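Kistby toy block workshop: progress report to Forkedance, May

Prepared by Léonie Boyer, with figures supplied by Wiroj Tanasarn

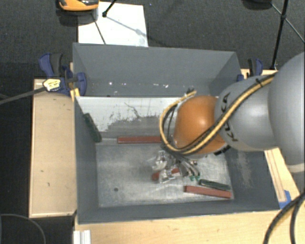 1. Period covered

The report covers the second stage of the grant, from the end of fitting-out to the close of the first full production run. Stage one was reported separately by Albane Tessier and is not repeated, apart from two open items carried over in section 5.

2. Output

The target for the stage was 2,000 finished blocks, boxed as sets of 40. The target was met. Sets are made up from long and short pieces in red and green. A third colour was planned in the original bid but has been put back to stage three, as the first two had to be remixed after the rub test and this took up the drying racks.

The red now in use is a reddish-brown. It is darker than the sample card sent to Forkedance with the bid. Anatole Arnaud tried a brighter version, which marked light surfaces when blocks were rubbed together, and the darker mix was kept. The green is also a dark shade. Both were agreed with Clillik, who will stock the sets, before the main run began.

3. Bins

Blocks are held in large grey bins between finishing and boxing. Points noted during the stage:

Inside surfaces. The metal floor of the bin is scuffed and carries fine scratches. These are surface marks only and no action is proposed. The patch of scuffing on the side wall is in the same class.

Divider. The white paint on the upper part of the divider panel is chipped, with grey showing below it. This does need attention. Paint flakes must not travel with the blocks into the boxes. The panel will be stripped and left bare. Kneževič have quoted for the work, and the quotation is within the repairs line of the budget.

Floor hole. The small round hole in the bin floor is narrower than the shortest block and can stay as it is. Gadisa Alemayehu has asked that it be checked for burrs at each clean, and a line has been added to the cleaning sheet.

Tables. The bins stand on the pale wooden tables bought in stage one. Table height has been accepted by all staff who box. Felt pads will be fitted if the table tops begin to mark.

4. Sorting and boxing

Long and short pieces were at first finished together and separated by eye at the bin. This was slow, and the error rate was above the limit set in the grant letter. Lengths are now run on separate shifts, long pieces before noon and short pieces after. Mixed bins are kept for returns and for checking colour between batches - a red and a green from each batch are laid side by side under the same light.

Errors found at final check fell to nine sets for the whole stage, all of them short of one piece and none with a wrong colour. The nine sets were made good from returns before leaving the workshop.

Boxing time per set has not yet settled. Times taken in the first part of the run are not comparable with later ones and have been left out of the annex.

5. Items carried over

Storage. The rear section of the bin, behind the divider, was meant for rejected pieces. It is narrower than the main part and awkward to empty. Rejects now go to a separate tray by the door and the rear section will be left out of use until the divider has been stripped.

Timber. The second supplier named in the bid has withdrawn. Stock in hand covers 10 further batches. A replacement quotation is expected before the next report.

6. Spending

Spending is within the approved total. There is a small overspend on paint, caused by the remixing described in section 2, and an underspend on boxes. We ask Forkedance to agree a transfer between these two lines. No change to the total is requested.

7. Next stage

Work planned: strip the divider, confirm the timber supplier, restart trials of the third colour, and repeat the rub test on both present colours with blocks taken from boxed sets. Wiroj Tanasarn will send the rub test results separately, as they may be ready ahead of the main report.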